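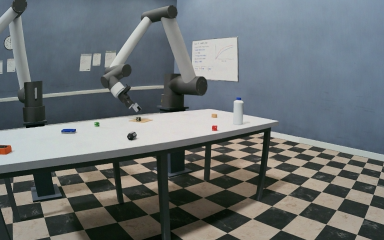
Why do floors have patterns?

Look down. What are you standing on? Wood, carpet, tile? People have been decorating floors for a very long time. Some stone floors are more then 1000 years old and you can still walk on them.

Checkered floors

Two colors. One dark, one light. Take turns, over and over. Easy! Each tile is a square, and squares fit together with no gaps. Try that with circles – you get little holes everywhere.

Triangles work too. So do hexagons, the shape bees use. When shapes cover a surface with no gaps and no overlaps, it's called a tessellation. (Say it: tess-uh-LAY-shun.)

What are tiles made of?

Lots of them are clay. Clay gets pressed flat, dried, then baked in a very hot oven called a kiln. Water boils at 100 degrees Celsius. A kiln gets way hotter than that. The heat makes the clay hard, and it stays hard even if you spill juice on it.

The shiny part on top is glaze. It's a thin layer of glass!

Meet a tile maker

Mireille Pruvost makes tiles by hand in a village called Collet. Last March she did a kitchen floor. 132 tiles, all squares, half green and half white. "The corners are the hard bit," she says. "One crooked tile and the whole row goes crooked to."

Why are tiles cold on your feet?

They're mostly not colder than the rug. Same room, same temperature. But tile pulls heat out of your foot fast, and a rug does it slowly. So tile feels colder. Sneaky.

Try it yourself

You need: squared paper, a ruler, two crayons.

Draw a box 8 squares wide and 8 squares tall.
Color the first square dark. Skip one. Color the next.
On row two, start with a skip.
Keep going to the bottom.

How many dark squares did you get? Now try it with triangles.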